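Wiping Down and Sorting Cups at a Shared Table
By Bello Igwe | November
Print this page | E-mail this page

This procedure covers drinking cups left on a shared table between washes. It applies to glass, glazed ceramic and enamel. It does not replace a full wash at the end of the day.

Before starting, clear one end of the table and keep it for finished cups. Set the wipes at the far side, where a sleeve will not drag across them. Use unscented wipes marked safe for food surfaces.

1. Empty all cups at the sink. Do not stack them.
2. Bring the cups to the middle of the table with a gap between them. Clear glass is easy to miss on a white surface, so place it first and work around it.
3. Hold each cup by the side, below the rim. Mugs may be held by the handle.
4. Wipe the outside, then the table under the cup. 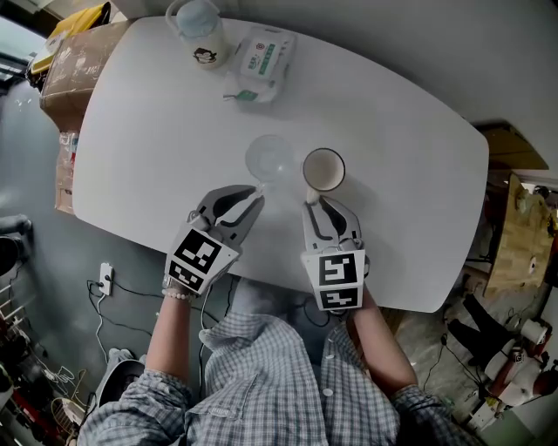 Clear glass and white cup at mid-table, with the lidded mug and wipes toward the far end.

5. Inspect the rim. On a cup with a dark rim, tilt it toward a window; residue shows as a dull band.
6. Put covers back on mugs that have them. A domed cover should sit level.
7. Carry anything stained or chipped to the sink tray.

One 100-count pack of wipes lasts the Dillcombe room a month. Reseal the tab after each use. Store spare packs upright in a closed plastic container.

For tea stains, see Sheet 154, Soaking Ceramic Cups.

Contact: Herkasside Household Notes, Room 318, Voldale
Copyright Herkasside. All rights reserved. | Back to top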